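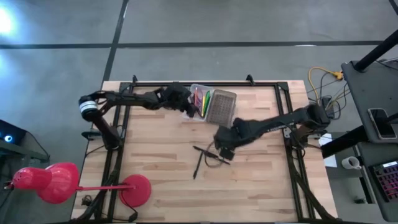
Coloured pens on a wooden table, with two black robotic arms.

FOR IMMEDIATE RELEASE

Fantasy feature HARUNA to open in cinemas this February

Director Volker Gerlach's second film gets a UK and Ireland release through Moleck

Moleck has picked up UK and Irish rights to Haruna, the new fantasy adventure from writer-director Volker Gerlach. In cinemas February. Certificate to be confirmed. Running time 111 minutes.

Haruna follows a young ferry pilot who finds that the river she works on is being drained, a little each night, by the city upstream. She sets off to find out who is doing it. With her go a deserter from the city guard, a map seller who can't read and something in a barrel that may or may not be a god. The film is set in the same world as Gerlach's debut, Altar, but is a seperate story with new characters. No need to have seen the first one.

Altar was made for very little and played in 12 cinemas on its first weekend. It found most of its audience later, at late-night screenings and on disc. The new film is bigger – more locations, a longer shoot, and 4 full-size river boats built for the production, two of them sunk for the final battle.

Volker Gerlach said: "I wrote Haruna before Altar and put it in a drawer because we couldn't afford the water. Then we could afford some water. It's a film for people who liked big strange adventures when they were ten and still do. I wanted real boats and real mud and I got both, mostly in my boots."

A spokesperson for Moleck said: "We saw a rough cut last spring and made an offer the same evening. It looks great, it's funny, and the last half hour really needs a big screen and a loud room. Very pleased to be bringing it over."

The film was shot on the Zirnumano estuary over one summer and autumn, with interiors in a disused grain store nearby. The market sequence used 2,000 costumes, most of them hired, some dyed on site. Creature work is a mix of puppetry and digital effects. The score was recorded with a brass band and a small choir.

Previews will take place the week before release, beginning at 6.30pm, with a filmed introduction from the director. Booking details from particpating cinemas nearer the time. Altar will also be back in selected venues as a double bill with Haruna – list to follow.

Trailer and poster out shortly. Disc and digital release later in the year, date not yet set.

Notes to editors

Haruna is a sequel in setting only. Please don't bill it as Altar 2.

Interviews with Volker Gerlach available by phone or video call, mornings preferred. Cast interviews on request.

Stills, synopsis and full credits from the Moleck press office. Reviews are embargoed until the first previews. Social reactions fine after press screenings, no spoilers for the barrel please.

ENDS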